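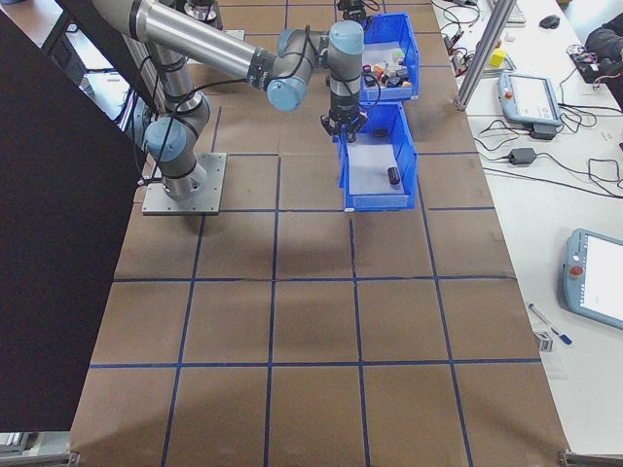 Notebook, payments group, Landeg office
Thursday, April 29, 2021
Entry by G. Prothero. Present for part of the day: Ieuan Kemeys, Kirsty Hepburn. Idris Ruddock by phone.

Continued from the previous entry on offline spending in the Hesia wallet. The open item was the mismatch between what the wallet reports as spent and what the Nurnonach ledger records once the wallet reconnects. The mismatch was reproduced this morning on the test ledger with the January build of the wallet and again with the current build. It is therefore not a result of the recent changes to the receipt format, as had been suggested.

Setup was as before. Two wallets, one merchant terminal, network access removed from both sides after loading. Each wallet was loaded with 80 test units. Payments were made in small amounts until the balance was low, after which the wallets were reconnected in a different order each time. The clock on the terminal was left uncorrected for the first set and corrected for the second.

With the clock uncorrected, the ledger rejected a payment that the wallet had already marked as final. The rejected payment was always the last one made before reconnection. The wallet did not show the rejection to the holder. The merchant side did show it, under the general heading "pending review," which is the heading also used for refunds. This needs its own line in the report, as a shop would have no means of telling the two apart.

With the clock corrected, no payment was rejected. The balances matched after a delay of around 27 seconds. The delay is longer than the figure given in our own service description and the description should be changed if the delay cannot be.

Ieuan pointed out that the ledger compares the terminal's time with the time of the last load, and discards anything that appears to fall before it. A terminal that runs slow will therefore produce payments that look older than the money used to make them. This explains the pattern. It does not explain why the wallet accepts a final mark from the terminal without waiting for the ledger, and that question has been passed to Gritier, who wrote that part of the exchange.

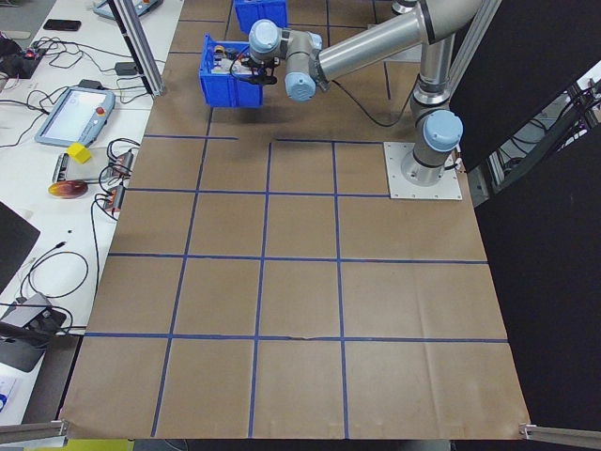 Who carries the loss when an offline payment is marked final and later rejected?

Under the present draft terms the merchant carries it, up to the offline limit, and the issuer carries anything above that limit. The draft does not deal with a rejection caused by a fault in the terminal clock, and until it does the issuer should be treated as liable for the whole amount.

The above wording was agreed with Osian Ruddock before lunch and may be used in replies to merchants. It is not to be used for wallet holders, whose terms are separate and have not been reviewed.

Second matter: fees. The fee on conversion back to ordinary bank money is taken at the ledger, but the wallet estimates it in advance and rounds up. For very small conversions the estimate is higher than the fee. The difference is returned to the holder at the end of the day, as designed, though the statement lists it as a new deposit. Anyone adding up deposits for tax or bookkeeping purposes would reach the wrong total. Proposed change: list it as a fee adjustment, on the same line as the conversion it belongs to.
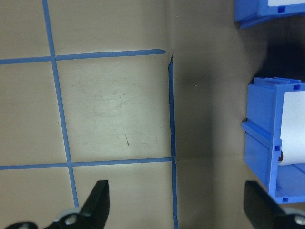 Kirsty Hepburn: I would hold back on the statement change until the accounts side has seen it. Moving the adjustment onto the conversion line means the line can change after the holder has already downloaded the statement. A separate line with a reference to the conversion would give the same total and leave the earlier entry alone.

Agreed, and the proposal above is withdrawn in that form. Kirsty will draft the separate line and send it to Idris, who holds the list of statement codes. A new code will be needed. The deposit code should not be reused even for a short period.

Third matter: exchange rates shown in the wallet. Idris reports that the rate on the main screen is refreshed when the screen opens and not again while it stays open. The rate on the confirmation screen is current. On a day with large movements the two can differ by enough to cause complaints. Suggested text for the main screen: "Rate when this page was opened." Idris prefers a refresh button. Both could be done. Left open. 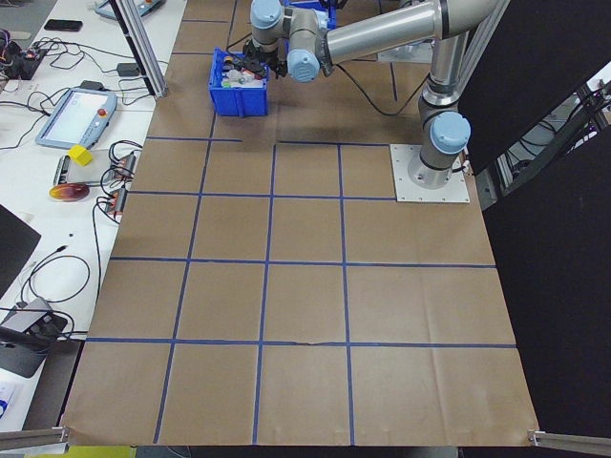 Gripper at the blue bin, back left of the taped grid.

Items carried forward:

Repeat the uncorrected clock set with the terminal running fast instead of slow. Ieuan expects no rejections, but a payment dated ahead of the ledger may be held back until the ledger catches up, and the log should be checked for this.

Ask Gritier whether the final mark can be replaced with a provisional one while the terminal is offline. If so, the merchant screen needs new wording – "pending review" is not suitable for this purpose either.

Correct the delay figure in the service description. Osian to approve.

Wallet balances on the test ledger were reset at close of work. The logs for both sets are in the shared folder under today's date. The log for the first set has a gap at the start, before the first payment, where recording had not been switched on.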